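Hiring a table at Mukthorpe Market Hall: common questions

How much does a table cost?
A single table is £17 a day. A month's booking is £179 and covers every trading day, including the late opening in December.

When can I set up?
Doors open to stallholders at 7.30am. Please be ready to trade by 9am.
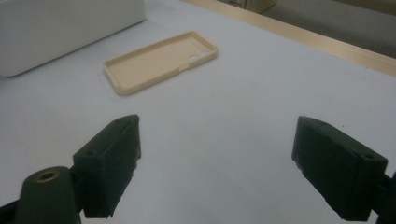 Cars can stay in the Ferraro Street yard for unloading only — move them to the Jendberg car park afterwards.

Can I bring my own cloth?
Yes, as long as it clears the floor. Tape marks must be cleaned off before you leave.

What if I need to cancel?
Give us 10 days' notice and we'll refund you in full. After that we keep the fee, unless we can re-let the table.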